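# Indoor humidity and clothes drying in two shared flats at Osman Court

Second-year building services project, written report

## Summary

Relative humidity and air temperature were logged in two shared flats in Osman Court, on the Vurside estate, over 38 days ending on 19 Nov 2022. The flats have the same plan and face the same way. Flat A dried its washing on racks in the living room. Flat B used the communal drying room on the ground floor. Both flats kept a paper diary of washing, cooking, showers and window opening.

The median relative humidity in the living room of Flat B was 58 per cent. In Flat A it was higher, and the difference was largest in the evening and overnight. The bedrooms differed less than expected. Most of the excess moisture in Flat A can be tied to diary entries for drying, but a part of it can't, and the state of the bathroom extract fan is the most likely cause.

The project set out to answer a plain question. Tenants on the estate are told in their welcome pack not to dry clothes indoors, and the pack gives no figures. We wanted to know how much difference the advice makes in flats of this type, and whether other habits matter as much.

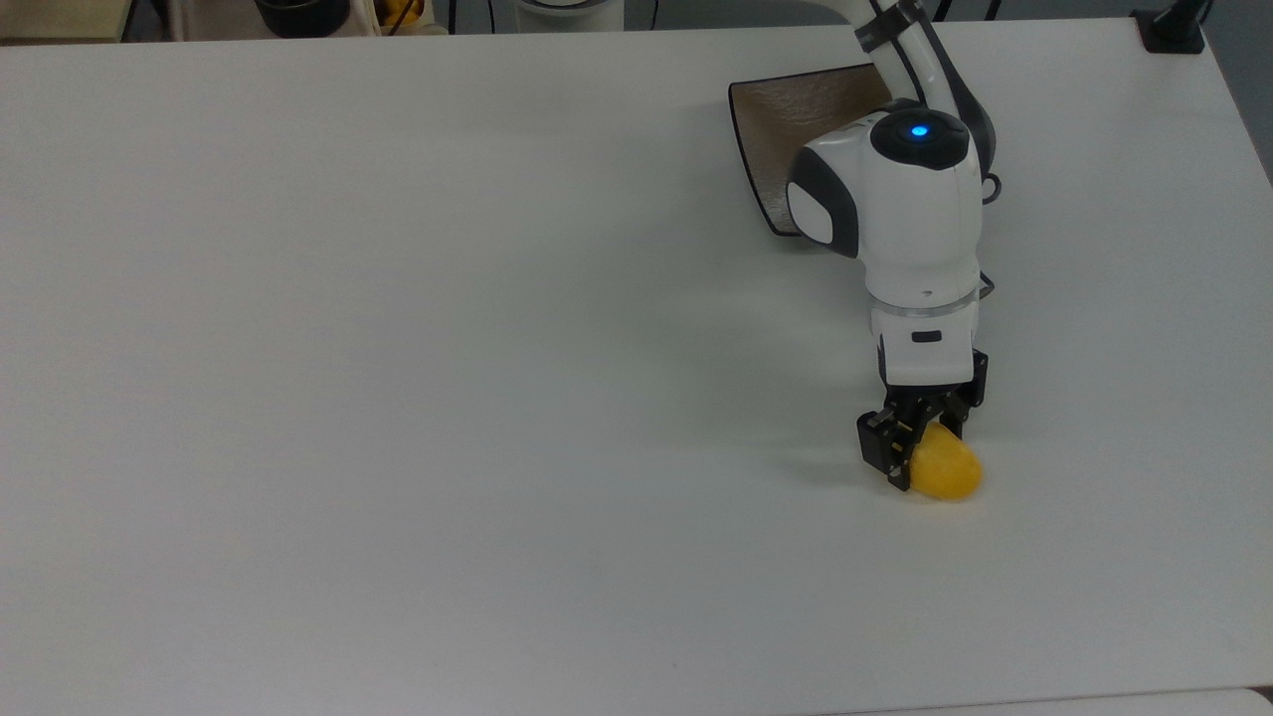
The scope was kept small on purpose. Mould growth was not measured, no samples were taken from walls, and the fabric of the building was looked at only as far as needed to explain the readings. Energy use was left out after the first week, when we found that the meters for the two flats could not be read separately from the stair lighting.

The report is arranged in the usual order. The literature section was assessed earlier in the term and is not repeated.

## Main report 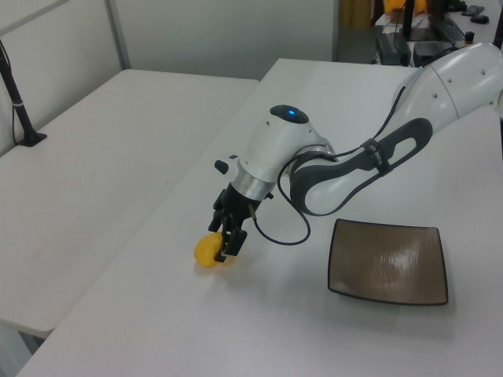 *Word count: 1,412 (excluding summary, references and appendix)*

### 1. Background

Air at a given temperature can hold a limited mass of water vapour. Relative humidity is the ratio of the vapour pressure present to the saturation vapour pressure at that temperature, given as a percentage. Because the saturation value falls as air cools, the same air can be acceptable in the middle of a heated room and close to saturation at a cold window reveal. A single reading on a shelf therefore understates the risk at the coldest surface.

In a dwelling, moisture comes from people, cooking, bathing and drying. It leaves by ventilation, by leakage and, for a time, by being taken up in plaster, paper, furniture and clothing. This last route complicates any short test. A room with a lot of soft furnishing will respond slowly to a wet load and go on giving up water after the source has been removed.

Osman Court is a four-storey brick block with cavity walls and double glazing. The windows have trickle vents, several of which had been painted shut before the present tenants moved in. Each flat has an extract fan in the bathroom wired to the light switch, with an overrun timer. The kitchens have recirculating hoods, so steam from cooking stays in the flat unless a window is open.

### 2. Method

#### 2.1 Loggers

Driltora temperature and humidity loggers were used, borrowed from the department store. Each flat was given two: one in the living room and one in the larger bedroom. They were fixed at shoulder height on internal walls, away from radiators, and out of direct sun as far as the plan allowed. The sampling interval was ten minutes.

Before installation all the loggers were kept together in a sealed box over a saturated salt solution and the readings compared. One read consistently higher than the rest. A fixed offset was applied to its data at the processing stage and the box test was repeated at the end. The offset had not moved by more than the resolution of the instrument.

#### 2.2 Diaries

A printed sheet was left on each fridge. Tenants entered the start and finish of each event against a short list of codes. We had considered a phone form, but a trial suggested that people would fill it in at the end of the day from memory. The paper sheets were not perfect either. Window opening is clearly under-recorded in both flats, as several sharp falls in temperature and vapour pressure have no entry beside them.

For drying, tenants were asked to note the size of the load as small, medium or full. No attempt was made to weigh the washing before and after, and this is the weakest part of the method. The spin speed of the machine was the same in both flats.

#### 2.3 Processing

Data were exported to Cluvora, which the department uses for time series work. Relative humidity was converted to vapour pressure using the logged temperature. Weather data came from the roof station on the engineering building, and outdoor vapour pressure was calculated in the same way. The quantity used for comparison is the vapour pressure excess, meaning indoor minus outdoor.

Working with excess removes most of the effect of mild, wet weather. It also removes the effect of different heating habits, which matters here: Flat A was kept cooler in the daytime, so its relative humidity would have been higher even with an identical amount of water in the air.

Gaps were left as gaps. The longest was in the bedroom of Flat B, where the logger was knocked off the wall and lay behind a desk until the next visit. Readings from that period were discarded.

### 3. Results

#### 3.1 Living rooms

The vapour pressure excess in Flat A was above that in Flat B on almost every day of the record. The gap opened in the late afternoon, when racks were normally filled, reached its widest after the evening meal and closed slowly through the night. By mid-morning the two rooms were close together.

On days when Flat A recorded no drying, the evening gap was smaller but still present. Comparing these days with drying days gives a rough split between drying and everything else. Drying accounts for the larger share. The split is uncertain, partly for the reason given in Section 1: a day without a rack may follow a day with two loads, and the room has not yet recovered.

Full loads produced a longer rise than small loads, but the peak was not much higher. This is consistent with a drying rate limited by air movement across the fabric. Doubling the washing on a rack that is already crowded mostly extends the time.

#### 3.2 Bedrooms

Both bedrooms showed the same overnight pattern, rising from the time the door was closed until morning. The rise follows from breathing in a small closed room. In Flat A the starting value was higher on drying days, but by the early hours the two rooms could not be told apart with confidence.

The bedroom window in Flat B was usually left on the latch. When it was shut during a cold spell in November, the morning values rose above those of Flat A for as long as the spell lasted.

#### 3.3 Bathrooms and extract

No logger was placed in either bathroom. The effect of showers can still be seen in the living room traces as a short peak. In Flat B the peak decayed within the hour. In Flat A it took noticeably longer. A sheet of tissue held at the grille stayed in place in Flat B and fell in Flat A, and the fan cover in Flat A was found to be thick with dust. It was not cleaned until logging had finished, to avoid changing conditions partway through.

### 4. Discussion

The advice in the welcome pack is sound as far as it goes. Moving the washing to the drying room lowers the evening moisture load in the living room by a useful amount. The advice says nothing about extract fans, trickle vents or bedroom windows, and the results suggest that these have an effect of similar order in the rooms where people sleep.

There is also the matter of whether the alternative is usable. The communal drying room at Osman Court has one dehumidifier and hanging space that is often full in the evening. If every flat followed the advice the room would not cope, and washing would either go back upstairs damp or be left in the machines.
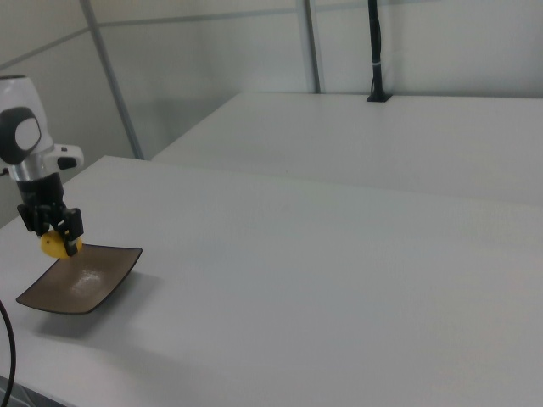 One comment on the draft was that the comparison treats the flats as equal when they are not: the fan in Flat A was failing for the whole period, so some of what is credited to drying may be poor extract acting on the same water. The comment went on to say that a swap of habits halfway through would have dealt with this, and that the diary alone cannot.

We accept the first point. Water from a rack and water from a shower leave by the same routes, and if those routes are restricted then every source looks larger. The figures for drying in Flat A should be read as applying to a flat with weak extract. A swap was proposed at the planning stage and the tenants of Flat B did not want racks in their living room, so a crossover design was not available. A second run in Flat A with a working fan would answer most of the objection.

Other limits should be noted. The sample is very small. The tenants knew what was being measured, and Flat A may have dried less than usual as a result – the number of diary entries falls off in the first week and then picks up. The roof station is higher than the flats and more exposed, although vapour pressure varies less over short distances than temperature does.

### 5. Conclusions and further work

1. Drying on racks raised the evening vapour pressure excess in the living room of Flat A, and the effect lasted into the night.
2. Morning conditions in the bedrooms depended more on window position than on drying.
3. Weak extract in Flat A slowed the removal of moisture and inflates the apparent effect of drying by an amount this project could not separate.

Further work should start with measured fan flow rates before any logging is done. Washing should be weighed on and off the rack, which needs only a luggage scale and some patience from the tenants. A logger at the window reveal would give surface conditions directly.

### Appendix: data notes

- All times are as recorded by the loggers. The clocks were not adjusted when the hour changed, and diary times were shifted to match.
- Opening and closing visits have been removed from the record, together with the hour after each.
- The diary codes for cooking do not separate hob from oven.
- The Cluvora project file and the raw exports are held with the departmental copy of this report. The diary sheets have been scanned with the flat numbers blanked out.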